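Urna Supporters' Association
Search this site Enter keywords Go

Minutes of the Members' Meeting, December

Held in the upstairs room at the Drirkeler Tavern, Thursday, 7:00 p.m.
Chair: Zubaida Memon
Present: as per the sign-in sheet. Apologies were received from the travel secretary and from both junior section leads.

1. Minutes of the last meeting

Accepted with one correction. The away allocation for the Jibrin game was recorded as being sold through the club office. It was sold through the association's own table on match day.

2. Matters arising

The broken turnstile at the east entrance has been fixed. The club has not replied about the drinking fountain behind the north stand. The chair will write again.

The request for a second supporters' bus to midweek games was carried over from last time. There is still no quote from the bus company, and members agreed not to advertise anything until there is one.

3. East Terrace roof

The chair reported on her meeting with the club's operations manager. The club accepts that the roof leaks over the back rows and has had one contractor up to look at it. The work can't be done during the season without closing the terrace, and the club does not want to lose those places for home games before spring.

A member asked whether season ticket holders in the affected rows could be moved. The chair said the club has offered to move people to the west side on request, but would not guarantee that groups could stay together. Several members said they would sooner get wet. One member said her father uses a cane and can't manage the west side steps, and that moving there was no help to him. The chair agreed to raise this case separately.

Agreed: the association will ask for a written start date for the roof work, and for that date to be published on the club website.

4. Kickoff times

The league has moved 3 home games to Sunday evening. Members travelling by train pointed out that the last train leaves before the final whistle if there is any stoppage time at all. It was asked whether the club had objected. The chair said it had, after the dates were announced, and had been told the broadcast schedule was final.

There was a long discussion about whether to hold a protest. One proposal was to stay out of the stand for the first 5 minutes of the next Sunday game. Others felt this would hurt the players, who have had a poor month as it is. A vote was taken and the proposal did not pass. It was agreed to send a joint letter with the Jibrin supporters, who have the same complaint — their draft is already written and will be sent around by email.

5. Finance

The balance in the main account stands at $1,585. The away travel account is kept separately and will be reported at the next meeting, once the Jibrin bus has been paid for. The printing bill for the fanzine was higher than expected because of the color cover. Agreed to go back to a black and white cover for the next issue.

Annual dues will stay at $19. A member suggested a lower rate for students. This was supported in general, but the rules need to be changed first, and that can only be done at the annual meeting.

6. Shirt sponsor

The club has confirmed that Ileo will be on the front of the shirt for another season. Members asked whether the size of the logo could be reduced, as it covers the lower part of the stripes. The chair said this had been raised before and that the size was in the contract. She will ask whether replica shirts can be sold without it, as they were two seasons ago.

The third shirt was also discussed. Views were mixed. The club has not said if it will be kept.

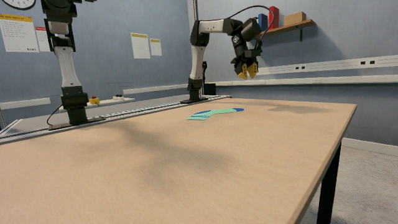

7. Flags and banners

The new stadium rules say that flags with poles over three feet must be registered with the stewards before the game. Members reported that this was applied at the north entrance and ignored at the south entrance. The chair will ask for the same rule at both.

The large surfer flag needs repair along one seam. It is being stored at the tavern for now. Anyone with access to a heavy sewing machine should speak to the chair.

8. Any other business

— The youth team plays at home on Saturday morning and entry is free. Support would be welcome.
— A member asked why the halftime scores are no longer read out. To be raised with the club.
— The quiz night will go ahead in the same room. Teams pay at the door.
— Lost property from the last away bus, including a gray scarf and a set of keys, is behind the bar.

9. Next meeting

Same room, same time, after the winter break. The date will be posted once the revised fixture list is out.

The meeting closed at 8:50 p.m.

Share 5 Comments 3

Recent items
Travel notes for the Jibrin away game
Joint letter on Sunday kickoffs: how to add your name
Fanzine: call for articles
Minutes of the Members' Meeting, October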